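Règles de travail au poste d'assemblage bimanuel – galerie

Les règles du poste d'assemblage tiennent sur une feuille recto verso, affichée à l'entrée de la salle. Elles ont été revues en juin par Kiyoshi Sakamoto et Ingvar Østergaard après une saison d'essais sur des meubles légers en kit : étagères, petits chariots, portants. La version précédente parlait surtout des arrêts d'urgence et très peu de la préparation de la table, alors que la plupart des essais perdus l'étaient avant même le premier mouvement.

La page reprend les points qui reviennent le plus souvent dans les questions des nouveaux opérateurs. Le texte complet, avec la fiche de consignation et le modèle de cahier d'essai, se demande au bureau de l'atelier. Les numéros entre parenthèses renvoient aux articles de la feuille.

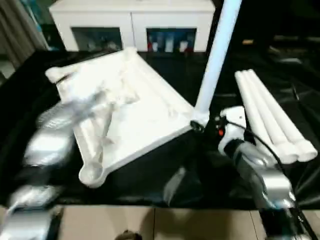 Atelier Itier – Groupe Manipulation et sécurité des postes

Pièces longues et pièces plates (articles 2 à 4). Une pièce longue déjà emboîtée sur un cadre se traite comme une charge haute. L'opérateur vérifie le dégagement au-dessus de la table avant de lancer la séquence, et il garde le cadre soutenu tant que l'emboîtement n'est pas contrôlé. Les tubes en attente sont posés côte à côte, parallèles, sur la nappe noire. On ne les met jamais debout contre un meuble.

La nappe noire est obligatoire pour les pièces blanches. Elle peut faire des plis, c'est toléré ; elle ne doit pas pendre jusqu'à gêner la base d'un bras. Si elle glisse, on arrête, on la remet en place et on note l'heure dans le cahier. Un essai repris sans note est retiré de la série.

Vitesse (article 5). Pendant les dix premiers essais d'une nouvelle série, la vitesse est limitée à 20 % du réglage nominal. La limite vaut aussi quand seul le produit change, par exemple au passage du kit Kinden au kit Hosoda, même si les dimensions sont proches. Ingvar Østergaard tient à ce point : deux kits qui se ressemblent n'ont pas forcément le même jeu aux raccords, et l'effort de serrage réglé pour l'un peut marquer l'autre.

Présence au poste (article 6). Deux personnes au minimum quand les deux bras sont sous tension. La première conduit l'essai, la seconde a la main sur l'arrêt et ne fait rien d'autre : pas de téléphone, pas de prise de notes, pas de rangement. Les rôles s'échangent au bout de 27 essais au plus, et l'échange se fait bras immobiles.

Personne n'entre dans la zone de travail pour redresser une pièce pendant un mouvement, même lent. La demande « je la remets juste droite » est la plus fréquente et la réponse est toujours la même : arrêt, confirmation à voix haute, intervention, recul, reprise.

Câbles (article 7). Chaque câble apparent est suivi du doigt, bras à l'arrêt, en début de séance. On cherche un pincement, une gaine usée, une boucle trop ample qui pourrait accrocher une pièce au passage. Un câble douteux suffit à annuler la séance. Le remplacement est fait par l'équipe de maintenance et par elle seule.

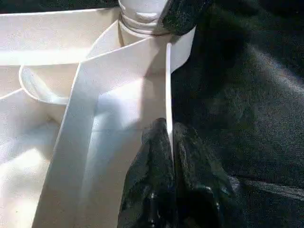

Le contrôle visuel avant insertion (article 8) se fait de près et sur chaque raccord. Il a été ajouté à la demande de Kiyoshi Sakamoto, après plusieurs emboîtements forcés sur la série Sellville. L'opérateur regarde l'extrémité de la pièce, puis son logement, puis l'espace entre les deux. Quand une pièce cylindrique porte des anneaux en relief, comme celle du haut de la photo, on s'assure que le relief est entier sur toute la partie accessible avant d'autoriser l'approche. Les ombres grises sur les surfaces blanches peuvent passer pour des rayures ; en cas de doute, on déplace la lampe et on regarde une deuxième fois. Tout tissu froissé au contact d'une plaque est dégagé à la main, bras arrêtés, avant la suite.

L'éclairage vient d'un seul côté pendant toute une série. Ce côté est noté au cahier. Changer la lampe de place en cours de série oblige à refaire les essais de référence – six par configuration – et cela prend presque une demi-journée.

Fin de séance (articles 9 et 10). Les bras sont ramenés en position de repos, pinces ouvertes et vides. Les pièces retournent dans leur carton d'origine, y compris celles qui sont abîmées, avec une étiquette indiquant le numéro d'essai. La nappe est secouée, pliée et rangée. Le sol est vérifié : une vis ou un bouchon oublié sous la table finit toujours sous une roulette.

Le cahier est signé par les deux opérateurs. Les remarques sur la feuille elle-même sont bienvenues dans la colonne de droite ; elles sont relues avant chaque révision. Pour la prochaine, deux sujets sont déjà inscrits : la tenue des gants lors des changements de doigts de pince et la durée des pauses entre deux séries longues.

Les demandes d'accès au poste passent par Ingvar Østergaard. Prévoir une séance d'observation avant la première conduite.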